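Talking about your medicines: speaker notes
Usmani Pharmacy community talks, Kotcombe branch
Running time 20 minutes, plus questions

Opening

Say who I am and which branch I work from. Ask people to put phones on silent. Handouts are on the chairs at the back, large print on request.

Tonight is general information about taking medicines at home. If someone starts describing their own case, let them finish, then offer to talk privately after. I can't change a prescription from the front of a hall.

Start with the question most people bring to the counter: "Can I take this with that?" Most of the time the answer is yes. The trouble is the other times, and you can't always tell from the box.

Slide 1. What counts as a medicine

Prescription tablets, of course. Also painkillers from the grocery store, antacids, cold remedies, sleep aids, eye drops, creams, patches, vitamins and herbal products. St. John's wort is the one to mention by name. It can make birth control pills, blood thinners and some antidepressants work differently.

Ask for a show of hands: who takes something every day that no doctor prescribed? Wait for it. Last time, at Drultden, it was most of the room.

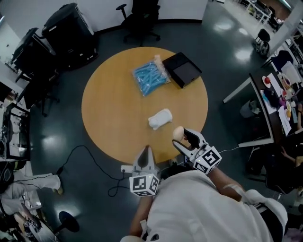
Slide 2. Doubling up by accident

Acetaminophen is in a lot of cold and flu products as well as plain pain tablets. Read the active ingredients on every box, every time. The brand name on the front tells you very little.

Hold up the two sample cartons. Same ingredient, different color, different name.

Anti-inflammatories are the same story. Ibuprofen and naproxen should not be taken together unless a doctor has told you to. People with kidney disease, heart failure or a past stomach ulcer should ask before taking either one.

Slide 3. Reading the label

Go slowly here. People like this part and they take notes.

"Take with food" means a snack or a meal, close to the time of the dose.
"Take on an empty stomach" usually means an hour before eating or two hours after.
"May cause drowsiness" applies to driving, ladders and power tools. Alcohol makes it worse.
"Do not crush or chew" — often a slow-release tablet. Crushing it can let the whole dose out at once.

Units: 1,000 milligrams is one gram. Some leaflets use one and some use the other. For liquids, use the syringe or cup from the box and leave the kitchen spoons in the drawer.

Aspirin: not for anyone under 18 with a fever or a virus unless a doctor says so. Mention Reye's syndrome, spell it if asked.

Slide 4. Missed doses

There is no single rule. For many daily medicines you take it when you remember, unless it is nearly time for the next one, and then you skip it. Do not take two to catch up. Birth control pills, blood thinners, insulin and seizure medicines have their own instructions. Call us and ask.
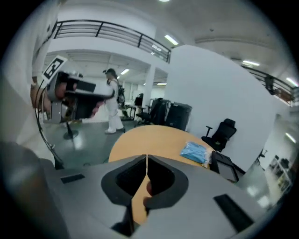
Slide 5. Keeping a list

Name, strength, how often, what it is for. Add allergies at the top. Keep one copy in a wallet and one on the fridge. The blank card in the handout folds to wallet size. The Nukix app does the same job and we can help set it up at the counter, but paper is fine.

Bring the list to every appointment, including the dentist.

Slide 6. Storage and getting rid of old ones

The bathroom is too damp. A bedroom shelf or a high kitchen cupboard away from the stove is better, out of reach of children. Keep tablets in the original container.

Do a clear-out in July and again after the holidays. Expired or unwanted medicines can go in the take-back box inside the Kotcombe branch. No needles in that box. Ask for a sharps container.

Questions

Allow roughly 20 minutes. Repeat each question into the microphone before answering. If I don't know, say so, write it down and take a phone number.

Expect grapefruit. It affects certain statins and some blood pressure tablets, and the leaflet will say.

Before people leave: never stop a regular medicine without checking first. Side effects are worth a phone call. For trouble breathing, swelling of the face or a suspected overdose, call 911.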